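Section 6: Setting Up and Using Your Mulligan Guest Room Heater 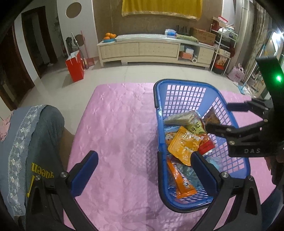
Siobhán Tierney

Welcome to the part of the guide that most people turn to first, usually with visitors due by teatime and the spare room feeling like a larder. The Mulligan is a small oil-filled radiator meant for bedrooms, box rooms and the sort of back bedroom that only gets slept in at Christmas and when there is a wedding. It is a simple thing to live with once it is standing in the right spot and the timer has been set, and this section will take you through both. If you have not yet fitted the feet, please go back to Section 5 and do that now, as the heater must never be switched on while it is lying on its side or propped against a wall.

I have written this with the guest in mind as well as the host. You know your own house, and you know that the window sticks and that the landing light has a mind of its own. Your guest doesn't, and a strange heater at bedtime can be a worry to somebody who is too polite to come and ask. So alongside the setting up there are a few words on making the room ready in general, which you are very welcome to skip if you have been having people to stay for years.

6.1 Choosing where it will stand

The heater does its best work near the coldest part of the room, and in most houses that means close to the window. It does not need to be in the middle of the floor, where somebody will only find it with their shins at two in the morning.

1. Choose a flat, level piece of floor. Carpet is fine, and so are boards or lino. A deep shaggy rug is not, so roll it back or move it to the other side of the bed.

2. Leave a clear space of 30 cm in front of the heater and on both sides, and a hand's width behind it.

3. Check that the bedding cannot reach it. Long bedspreads and quilts are the usual trouble here. Pull the cover down on both sides of the bed as if you had just made it, then look at where the hem hangs. If it comes anywhere near the heater, move the heater.

4. Do the same with the curtains. Draw them fully closed before you decide, as curtains that look well out of the way in daylight can swing right over the top of the fins once they are drawn.

5. Make sure the lead will reach a wall socket without stretching across the doorway or the path to the bathroom.

Caution: Do not place the heater directly beneath a wall socket. Warm air rising off the fins will heat the socket and the plug.

Caution: Do not use an extension lead or a multi-way adaptor. If the lead won't reach, choose another socket and accept a slightly less perfect position. The room will still warm up.

6.2 Switching on for the first time

Please do this at least a day before anyone comes to stay. A new heater gives off a warm, dusty, faintly oily smell during its first hour or two, and although it is harmless and soon goes, it isn't much of a welcome.

1. Open the window a little way.

2. Turn the heat dial fully anticlockwise to the off position, and check that the timer slider is set to the small hand symbol, meaning manual.

3. Plug in and switch on at the wall. The lamp beside the dial should stay unlit at this stage.

4. Turn the heat dial to 6. The lamp comes on and the heater begins to warm. You may hear ticking or a soft gurgle as the oil begins to move about inside.

5. Leave it for two hours with the door closed and somebody in the house, then turn the dial back to off and let it cool.

6. Close the window when the smell has gone.

Note: The ticking is the metal fins stretching a little as they warm, and you will hear it again as they cool. It is quite normal, but it is worth mentioning to a light sleeper. My colleague Eamon Conneely tested the early heaters in his own spare room and had his mother-in-law up half the night looking for a mouse.

6.3 Setting the dial

The numbers on the dial run from 1 to 6, and they are not degrees. Think of them as you would the numbers on a toaster. Two houses will need two different settings, and a north-facing room over a garage will want more than a snug one over the kitchen.

A good way to find your own number is as follows.

1. Turn the dial to 6 and let the room warm until it feels comfortable to you in ordinary indoor clothes.

2. Turn the dial slowly anticlockwise until you hear a click and the lamp goes out.

3. Leave it there. The heater will now switch itself on and off to hold the room at that warmth.

4. Write the number down somewhere. The inside of the wardrobe door is a good place, on a bit of masking tape, or you can use the notes page at the back of this guide.

For sleeping, most people like it one number lower than they would for sitting and reading. Older guests and very small ones may prefer it as it was.

6.4 Using the timer

The timer is the round wheel with the little pegs around its rim. Each peg stands for a quarter of an hour. Pegs pushed in are heating time, and pegs left out are resting time.

1. Turn the wheel clockwise until the arrow points to the time it is now. Never force it anticlockwise - the gears are only plastic and they don't forgive you.

2. Push in the pegs for the hours you would like the heat on. For an overnight guest we suggest an hour and a half before bedtime, and another hour before they are likely to be getting up.

3. Move the slider from the hand symbol to the clock symbol.

4. Check that the heat dial is still at the number you wrote down. The timer can only switch on a heater whose dial is turned up.

Note: If there is a power cut, or if somebody switches off at the wall to charge a telephone, the wheel stops and will be behind when the power returns. Reset it as in step 1. The clocks going back will catch you out in the same way.

Caution: Do not set the timer to come on while the house is empty. Nobody would then be there to notice a fallen towel or a slipped cushion.

6.5 Getting the rest of the room ready

Strictly speaking this is no business of a heater manual, but Hayley Treloar, who answers our helpline letters, tells me that a good half of what people write in about is guests and only the other half is heaters. So with her blessing, a few suggestions.

Air the bed on the morning of the visit. Fold the covers right back to the foot, open the window for as long as you can bear, then close it and put the heater on for an hour before you make the bed up again. A bed in an unused room can hold a surprising amount of damp, especially from November onwards, and no amount of warm air above the covers will make up for cold sheets underneath.

Put an extra blanket where it can be seen. Folded over a chair is better than tucked away in a drawer that a visitor would feel awkward opening.

A basket of little things to nibble is always kindly received, particularly by people who have travelled a long way and arrive after supper. Biscuits and crackers, something savoury in a packet, perhaps a few treats your visitor will know from home. Choose things that are wrapped, and keep chocolate well away from the heater and off the windowsill above it. The basket can go on the bed for them to find, and then on a bedside table once they have settled in.

Leave a glass and a jug of water on the side furthest from the heater. Water and electricity are poor companions, and a jug knocked over in the dark can travel further than you would think.

Last of all, show your guest the heater in person. Point out the off position, tell them what number you have it on, and tell them that they may turn it up or down as they please. If you are likely to be out when they arrive, the tear-off card at the end of this section says it all for you and can be stood on the pillow.

6.6 Things that must never be done

Caution: Do not dry clothes, towels or swimming things on the heater. A clothes rack may be stood in the same room as long as it is a full metre away and cannot topple.

Caution: Do not cover the heater for any reason, and do not tuck it under a desk or dressing table.

Caution: Do not move the heater while it is hot. Switch off, unplug it, and allow a full hour. Then lift it by the handle or roll it on its own wheels.

Caution: If the heater is knocked over, the safety switch should cut the power. Unplug it, stand it upright, and look for any sign of oil on the floor before using it again. If you find oil, do not use the heater. Write to us or ring.

6.7 Putting it away between visits

1. Switch off, unplug and leave until quite cold.

2. Wipe the fins with a barely damp cloth, and use a soft brush for the gaps. Dust left over the summer is what makes the burning smell in autumn.

3. Wind the lead loosely around the two hooks at the back.

4. Store it upright in a dry cupboard with an old pillowcase over the top. Take the pillowcase off before you plug in again.

Spare feet, timer pegs and replacement cards can be had from the Parkthorpe office. Please quote part number 3529 for the pegs, which come in bags of 9, and include your postcode.

Tear-off card for your guest

The heater is set for you at number ____.
Turn the dial left for cooler and right for warmer. All the way left is off.
It may tick a little as it warms and cools.
Please keep the bedcovers, curtains and your clothes away from it.
If you are going out for the day, please turn it off at the wall.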